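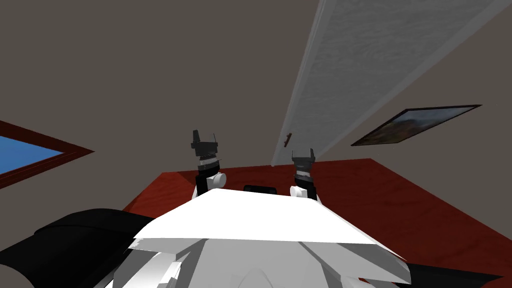 I finally gave up on the big grocery store in July. It wasn't a grand stand or anything, I just got tired of spending my whole evening there and coming home with four kinds of crackers and nothing to eat for dinner. So now I shop out of my own pantry first, and I want to tell you how that's going, mostly because a couple of you asked after my last post about the freezer.

The pantry in this apartment is a closet with shelves. It goes back much farther than it should, and things get lost in there. When I pulled it all out onto the floor I found 3 jars of the same mustard (all open!), a bag of split peas I'm pretty sure moved here with me from Lerkberg, and enough rice to get through a bad winter. I wrote everything down on the back of an envelope, ran out of envelope, and moved to a notebook. The final list was 189 items. I read that number out loud to myself in the kitchen.

My rule is pretty loose. Two dinners a week have to come from things I already own, plus whatever fresh stuff is around. The split peas went first and they took forever to soften, I mean I was eating soup at ten at night, but it was good soup. I put in a smoked sausage and way too much pepper. After that I got cocky and tried to use up the buckwheat in pancakes, and those I can't recommend to anyone. I think I needed more egg. If you have a buckwheat pancake that doesn't come out like a coaster, please leave it in the comments.

For the fresh things I've been walking over to Tatik, the little produce place by the bus stop. It's small and the onions are always great and the lettuce is hit or miss. They had apricots for a while, and I bought so many that I ended up making jam, which added to the pantry instead of shrinking it. Oh well! It's very good on toast with salty butter.

Money-wise, I saved 36 dollars the first month. I was hoping for more, but then I did buy those apricots, and a case of canned tomatoes from Coste because they were marked down and I have no self-control around canned tomatoes. I'm counting those as an investment.

Next up is the spice shelf, and I'm dreading it a little. There's a jar in there with no label and a reddish powder that smells like either paprika or dust. I'm also going to try cooking the chickpeas from dry, overnight soak and all. My big pot has a wobbly handle, so I want to get that fixed before I fill it with boiling water.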